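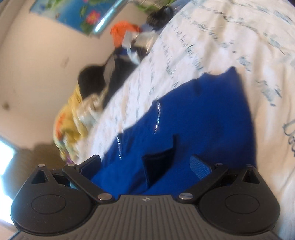
Home Articles Questions Contact

Can a Machine Do My Chores Yet? Your Questions, Answered

Last updated: 30/01/2020

We get a lot of letters here at Girgate, and a good many of them come down to the same hopeful wish, that somebody would please hurry up and build a machine to do the washing and put it away afterward. Clifford Hiebert and I (Meinir Vaughan, if we haven't met) have gathered up the questions that come in most often and tried to answer them the way we would across a kitchen table.

So, can a robot fold my laundry?

Sometimes, slowly, and with a person standing nearby. A research arm that has practiced on square towels can often fold a square towel, provided the towel starts out on a plain table in good light. Give it a fitted sheet or a child's cardigan with one sleeve inside out and you will be waiting a long while. I don't say that to be unkind. The people working on it are clever and patient, and the towels are getting better every year, but I wouldn't clear out the ironing corner just yet.

Why is cloth so hard? My dishwasher manages plates.

Plates stay plate-shaped, bless them. A machine can be told where the rim is and the rim will be there. Cloth has no fixed shape at all, so every time you pick it up and set it down you have handed the machine a brand-new object. A crease can look like an edge. A fold can look like a pocket, or a second piece of cloth underneath. You and I sort that out with our fingertips without noticing, and most grippers have very little feeling in their fingertips, if any.

What about clothes on a bed? That's where all mine end up.

Mine too! A bed is a good deal harder than a table. The sheet is cloth as well, so when the jaws close on a shirt they may well take a pinch of bedding along with it. Patterned sheets add to the trouble, especially anything with writing or fine lines on it, where a camera has to work out what is printed and what is a wrinkle. Then there is everything else that lives on a bed — bags, blankets, yesterday's sweater — and the machine has to decide what belongs in the job and what to leave alone. A strong solid color against a pale sheet is about the kindest start you can give it.

Why do so many of these grippers have only two fingers?

Because two will do more than you'd think. Try it yourself with a thumb and one finger: you can pinch a hem, drag a corner across, lift a sock, even turn down a collar if you're stubborn. Two fingers are simpler to build, simpler to mend, and simpler to teach. What they can't do well is hold one layer still while sliding another over it, and for that you generally want a second arm.

How does a robot learn a chore in the first place?

There are several ways, and they often get mixed together. One is to steer the arm from a distance while it records the motions. Another is for a person to carry a gripper in the hand, with a camera on it, and go about the job in an ordinary room. I'm fond of that second way because it takes the learning out of the lab and into the kind of bedroom people sleep in. Vasanthi Munasinghe wrote to us from Vekuldale, where her group has collected 1498 short recordings of cloth being handled, and only 252 of those were of anything she would call neatly folded at the end. She considers the messy ones every bit as useful, and I found that a great comfort.

Are shops and factories further along than homes?

Yes, by a long way, as long as the work repeats. Lifting the same carton from the same belt is well in hand. Clifford spent a morning at the Sikden linen works, where machines feed and fold flat sheets at a wonderful pace, but the sorting of the mixed bundles as they arrive is still done by people. Tegwen Parri, who runs that floor, has tried 2 different sorting arms and sent one of them back.

Is there any chore I can hand over today?

Vacuuming, within reason. The little round machines do a decent job on open floors and get into a muddle over cords, fringes and socks. Mopping robots are passable. Window cleaners exist, and I would keep the tether on.

Should I wait and buy a folding machine?

I wouldn't hold up any plans for it. The cabinet-style folders we have seen, including the Grabner that Caradog Dafis kept in his utility room for 7 weeks, ask you to clip each garment in by hand, one after another. He timed himself against it and went back to the bed and the radio.

Will it ever really happen?

I think so, piece by piece. I expect we'll see a machine that can pick laundry up off the floor and drop it in a hamper well before we see one that can fold it, and I'd be delighted with that much. If you have a question we haven't covered, do send it along, and please tell us what sort of sheets you have. We're curious now.

Contact Girgate | Copyright 2020 Girgate | Back to top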